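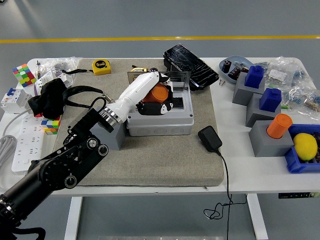 Como preparar uma caixa de derivação com tampa transparente para montagem em bancada

Publicado em 2021-12-13

Este procedimento cobre a preparação de uma caixa de derivação plástica de sobrepor antes da instalação na parede: inspeção, abertura dos furos pré-marcados, limpeza e triagem dos componentes. Não trata da ligação à rede elétrica. Qualquer trabalho em circuito energizado fica a cargo de profissional habilitado.

Material
Caixa de derivação com tampa transparente
Manta de feltro que cubra a área de trabalho
Trena de 5 m
Chave de fenda e chave Phillips
Estilete ou lima meia-cana
Prensa-cabos no diâmetro dos furos
Bandeja rasa para peças pequenas
Sacos plásticos transparentes e etiquetas de papel

1. Preparar a bancada
Estenda a manta no centro da mesa. O feltro evita riscos na tampa e impede que a caixa deslize durante a abertura dos furos. Deixe livre uma faixa de mesa à direita para a bandeja e os sacos.

2. Inspecionar a caixa
Abra a tampa por completo e verifique a borda traseira. Procure trincas nos cantos e rebarbas na linha de fechamento. Se houver guarnição, ela deve estar assentada em todo o perímetro. Parafusos retirados vão direto para a bandeja - sobre a mesa clara, os pequenos se perdem com facilidade.

3. Marcar as entradas
Meça a distância entre o ponto de fixação e a chegada de cada eletroduto. Transfira as medidas para a face da caixa e escolha os furos que coincidem com o traçado. Abra somente os que serão usados; os demais permanecem fechados para manter o grau de proteção indicado pelo fabricante.

4. Abrir os furos
Feche a tampa ou retire-a, conforme o modelo. Apoie a caixa na manta, posicione a chave de fenda na borda do disco e aplique um golpe curto de fora para dentro. Remova o disco com alicate. Acabe a borda com lima, sem ampliar o diâmetro. Instale o prensa-cabo e aperte a contraporca à mão, mais um quarto de volta.

5. Separar os componentes
Capacitores ficam na bandeja, com os terminais afastados entre si. Devem estar descarregados antes do manuseio. Resistores vão em sacos separados por valor, com a etiqueta voltada para fora. No estoque da Plandholm usamos uma etiqueta por saco com código, valor e tolerância; o código 2,723 corresponde aos resistores e o 3,766 aos capacitores.

6. Limpar e fechar
Retire as aparas do interior com pincel seco. Não use solvente na tampa: vários plásticos transparentes ficam opacos ou trincam. Feche, aperte os parafusos em diagonal e confira se a tampa encosta por igual nos quatro lados.

Erros comuns
Furo aberto a mais: vede com tampão próprio, nunca com fita isolante.
Tampa empenada: afrouxe todos os parafusos e repita o aperto em diagonal.
Prensa-cabo girando em falso: furo ampliado na lima. Substitua a caixa.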